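February
By Letay Tesfamariam

Gears on pegs: our Kivimton project report

So the question my lab partner Assefa and I picked was pretty simple (we thought!) – does a policy learn gear placement better if it gets wrist views as well as the head view? We recorded 200 demonstrations by driving the arms ourselves at the Illstead lab, then trained 2 policies on the very same data. One saw only the head camera, the other got everything.

I figured the head camera would be plenty. Wrong! The head-only policy got to the right peg and then fumbled the last bit, over and over, while the one with wrist views lined up the bore far more often. It still had 11 failures in our final test round, mostly from gears that tilted in the grip, and I'd love another month to work on those. Assefa also went through 1,611 wrist frames by hand and tagged which ones had a gear in them, and I owe him lunch forever.
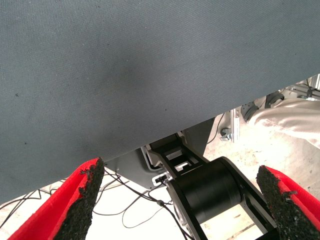
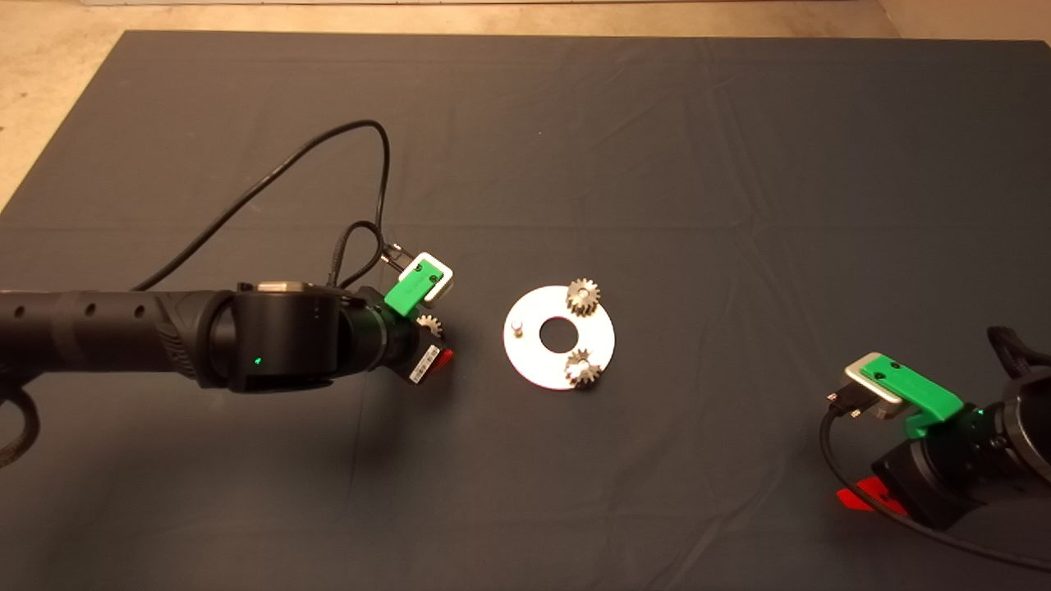

The head view, with one gear still to go on the left peg.

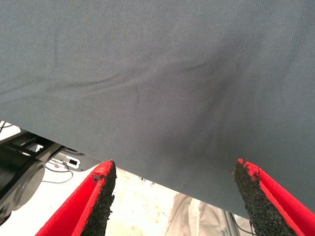
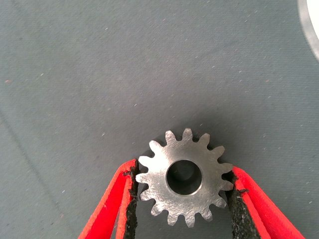 Do you need a wrist camera on both arms?
For a task where one arm does all the placing, one is enough, and training goes faster with fewer views.

3 comments | 2 shares
Contact | © Muvthorpe Student Projects | Back to top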